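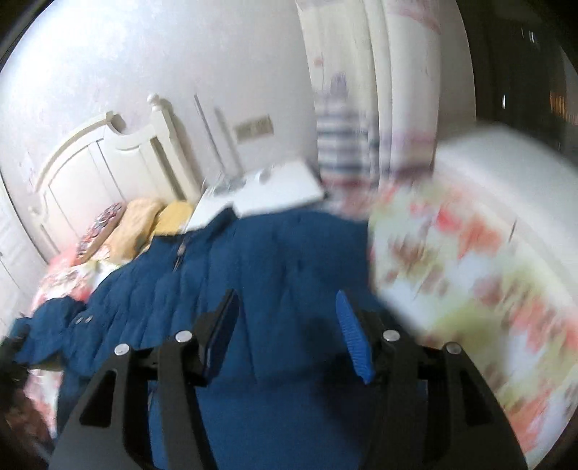
Odlow hand gripper: README and data card

Status

Second build, in use. The first one is in a drawer and shares no parts with it except the pads.

What this is

Odlow is a hand-held two-finger gripper with a camera, built in a shared workshop and used at home to record clothes handling. The recordings go into the Jetuvier set. Jackets, shirts and towels so far, mostly on beds.

Hardware

Fingers: black linked bars, riveted at the joints. Check the rivets for play before each session.
Pads: blue, ridged on the gripping face. Replace in pairs. Mixing a worn pad with a new one makes thin cloth slide to one side.
Trigger: pull to close, spring return. The spring is the weak part and we have broken 2.
Handle: printed, Barroso pattern, lengthened by one finger width for larger hands.

Data

73 recordings, 4,000 frames kept after sorting. Each recording has a folder with the video, a finger opening log and a short text note on the garment. Lens distortion has not been corrected. The calibration file is in the top folder.

Known problems

Fast moves blur. Frames are kept if the pads are still readable.
Dark quilted fabric is hard to segment, most of all where the gripper throws a shadow on it.
Zip pulls and snaps are not labelled. Labels for these may come in the next release.
The opening log drifts if the trigger is held half closed for long. Zero it with the fingers fully open.

Using the files

Run the Trullomico loader from the top folder. It expects the folder names unchanged and stops at the first missing log. Split by garment if you are training on this, or the same jacket will end up on both sides.

Changes

April: new spring, longer handle, notes files moved to plain text.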